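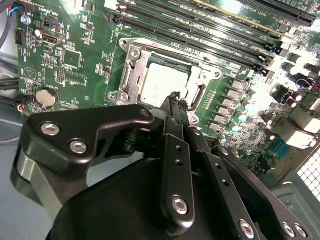
夹爪尖端指向主板上的CPU插座。

拆机单元按什么卖：Vostora 套件访谈

6月12日 星期一　阅读时间：7分钟
打印本页 | 通过电子邮件发送

Hamano 的 Vostora 套件面向台式机翻新和拆解业务，供货内容包括一套夹爪、一组可更换指尖、腕部相机支架、机箱定位件和一份机型程序库。机械臂不在标准供货范围内，由用户自备，或者通过集成商 Michalík 配套采购。本刊在 Brustham 的演示车间与该套件的产品负责人谈了一个下午，话题集中在它能做哪些工序、哪些工序仍要人来做，以及报价的计算方式。

产品负责人首先划定了适用范围。“我们只做侧开式的台式机箱，机箱侧放，主板朝上。笔记本不做，一体机不做。有客户问过机架式服务器，结构上没有障碍，但程序库里没有，我们就不报价。”

程序库目前收录13种机箱布局。按他的说法，布局不等于型号：同一布局下可以有多个型号，只要主板固定孔、插座和电源的相对位置在容差之内，就共用一套基准程序，差异由腕部相机修正。开始作业前，相机先识别主板上的几个固定特征，计算机箱的偏移和转角，之后所有取放点随之平移。

“插座的固定框架很适合做基准，”他说，“边缘是金属的，轮廓规整，和处理器的相对位置也是定死的。麻烦在反光。散热盖表面在图像里常常过曝成一块白，算法看不到上面的任何细节，所以我们不用散热盖定位，只用框架外轮廓。”

照明因此成了安装时讨论最多的问题。Hamano 的安装手册要求使用漫射光源，顶光与工作台面的夹角要避开相机光轴的镜面方向。产品负责人承认，早期有一版手册只写了照度，没有写角度，导致几个用户现场的识别率明显低于出厂测试，后来改版时补上了。

关于夹爪本身，他谈得比较细。夹持部分采用连杆传动，指尖窄，内侧有齿纹。窄指尖的目的是进入内存插槽与插座之间的空间，代价是夹持力上限较低。“拔内存够用，拔大电源接头不够。二十四针那个接头带卡扣，要先压后拔，两个动作方向不同，我们的夹爪一次完成不了。”目前的处理方式是由操作员在机箱上台之前先断开主电源线，其余小接头由夹爪处理。

线缆是另一项限制。产品负责人把线缆分成两类：位置可以预期的，以及不可以预期的。硬盘数据线两端固定，中间走向每台都不一样，程序库里只记录端点，不记录走向。夹爪进入之前，系统先比对高度图，如果下探路径上有高出设定值的物体，就停下来报警，等操作员把线拨开。他不主张让机械臂自己去拨线。“能做，演示也好看，但拨一次的时间比人拨一次长得多，而且可能把别的线带进来。”

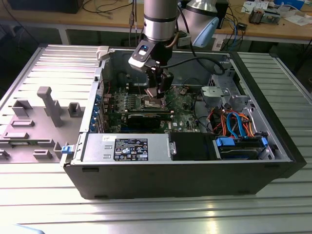

一位已经试用过套件的翻新厂工程师对此有不同意见，认为报警等人才是产线上最大的时间损失：一个操作员要照看几个工位，报警之后往往要等上一阵才有人过来，还不如让机械臂慢慢拨。他所在的工厂后来自己写了一段拨线程序，只用在硬盘托架一侧，其他区域仍按原设置停机。他还提到，套件的报警信息只给代码，不给位置，操作员到了现场还得自己找是哪根线。

产品负责人对后一条表示接受，称下一版软件会在界面上标出触发报警的区域，计划11月随程序库更新一并发布。对于前一条，他的态度没有变化：用户可以自行编写拨线动作，接口是开放的，但由此造成的主板损伤不在保修范围内。

谈到节拍，他只愿意给出有限的数字。在程序库已收录的布局上，从识别完成到取出处理器，标准设置下约90秒，其中大部分用在打开插座压杆和确认压框位置上。处理器取出动作本身很短，但下降速度被刻意限制。“针脚如果在插座一侧，斜着提起来就可能刮到。我们宁可慢。”取出后处理器放进托盘，托盘每格尺寸固定，放置前再拍一次照片确认方向。

他强调上述数字不含侧板拆卸。侧板由人工打开还是由机械臂打开，取决于锁扣形式。拉手式的锁扣可以编程，背部螺丝固定的需要另购电动批头模块，而批头模块与夹爪不能同时安装在同一只手臂上，只能换装或者增加第二只手臂。Michalík 目前报出的方案里两种都有，双臂方案占地更大，但省去了换装和换装后的重新标定。

标定周期也是用户问得多的一项。手册的建议是每处理100台机箱做一次夹爪零点检查，更换指尖后必须重做。检查用一块随套件提供的标定板，固定在台面槽内，操作员按提示完成。指尖属于耗材，齿纹磨平之后，首先出现的现象是内存条在提起过程中打滑。套件附带一组备用指尖，之后按组单独订购。

价格方面，Hamano 不公开标准价目。产品负责人解释了构成：硬件一次性付费，程序库按年订阅，新布局的录入单独收费。用户如果要增加一种程序库以外的机箱布局，需要提供至少两台样机，其中一台不退还。录入完成后，该布局会进入公共程序库，提供样机的用户第一年不付这部分费用。我们问及是否有用户拒绝公开布局，他说有，合同里可以另行约定，费用也不同。

什么规模的工厂值得买，他给出的下限是每天50台。“低于这个数，人工拆更便宜，我们一般会直接告诉对方。”他补充说，这个下限是按机型相对集中的来料估算的。如果来料混杂，每天数量再多，频繁切换布局也会抵消掉节省的时间。企业批量退役的设备最合适，同一批里往往只有一两种布局；零散回收的不合适。

访谈结束前我们问到拆解之后的检测环节。产品负责人表示 Vostora 不包含任何检测功能，取出的处理器和内存是否可用，由用户自己的测试台判断。套件只向上位系统输出每个部件的托盘格号和对应机箱编号，格式为纯文本，字段可配置。有用户要求直接写入库存系统，目前由 Michalík 按项目开发，Hamano 不提供现成接口。

试用申请须经 Michalík 提交，试用期内程序库全部开放，硬件安装与拆除费用由用户承担。

打印本页 | 通过电子邮件发送

相关文章
机箱定位件选型：台面槽与真空吸附的比较
腕部相机的镜面反光问题与布光角度
指尖齿纹磨损的判断方法
双臂工位的占地与安全间距
翻新产线来料分拣：按型号还是按布局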